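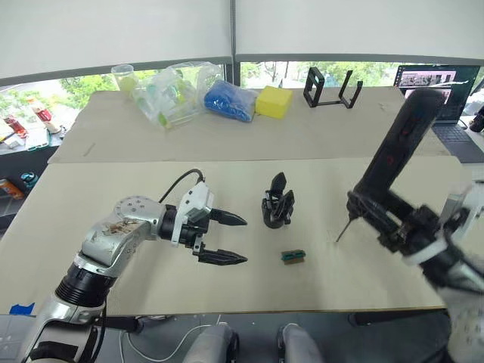 Zanport Motion Planner for Two-Arm Cells

Zanport is a motion planning and trajectory execution package for workstations where two robot arms share one work area. It reads joint states from both controllers, keeps a single collision model of the cell, and sends time-stamped trajectories to each arm. The arms do not need to be the same make or have the same number of joints.

Overview

Most arm controllers know about their own arm and nothing else. In a shared cell this is usually handled with fixed zones or handshake signals, so that one arm waits while the other moves. Zanport plans in the combined joint space when the arms are close together and splits the problem when they are apart. The switch is automatic and is recorded in the motion log.

Tools are part of the model. A two-finger gripper on one arm and a thin pointed probe on the other are described in separate tool files, each with its own clearance setting. Pointed tools may be given an approach cone, and any path that brings the tip in from outside the cone is rejected before execution. Cables can be added to a tool file as a swept volume around the wrist.

Components

Zanport Core. The planner, collision checker and time scaling. Runs as a service on the cell computer.

Hoani. Scene module. Takes depth data from one or more cameras and updates the obstacle map. Loose objects on the table are kept as separate bodies and can be picked, moved or marked as keep-out. Thin flat parts lying on the surface are often lost in depth data, so Hoani also accepts outlines from a color image.

Gonow. Operator console. Shows both arms, the planned paths and the current speed limit. Includes step-through playback and a hold command that stops both arms on their paths without dropping the plan.

Specifications

Arms per cell: 2
Total joints, both arms: up to 14
Collision checks: 4000 per second on the reference computer
Typical replanning time, tabletop scene: around 145 ms
Camera inputs (Hoani): up to 8
Stored waypoints per program: 3000
Interfaces: C++, Python, command line
Operating system: 64-bit Linux

Replanning time depends on the number of bodies in the scene and on how much of the work area both arms can reach. Clear plastic cups and bags return poor depth data and should be entered by hand as boxes or cylinders if either arm will pass near them.

Setup

Each arm base must be located in a common frame. The supplied calibration routine touches a set of points on the table with each tool in turn and solves for both bases together. Allow an afternoon for a first installation. Repeat the routine after a tool change or if a table has been moved.

Back tables, shelves and stands within reach should be included in the static model even if no task uses them. The planner treats unmodeled space as free.

Limits

Zanport is not a safety-rated system. Emergency stops, guarding and speed monitoring must be provided separately. Contact tasks such as probing or insertion are handed to the arm's own force controller at the end of the planned path.

Licensing

Licensed per cell, with Hoani and Gonow as options. Version 3 programs made in the older Molten editor can be imported; tool clearances have to be entered again.

Technical contact: Marisol Van Dusen
Licensing and renewals: Alaric Van Dusen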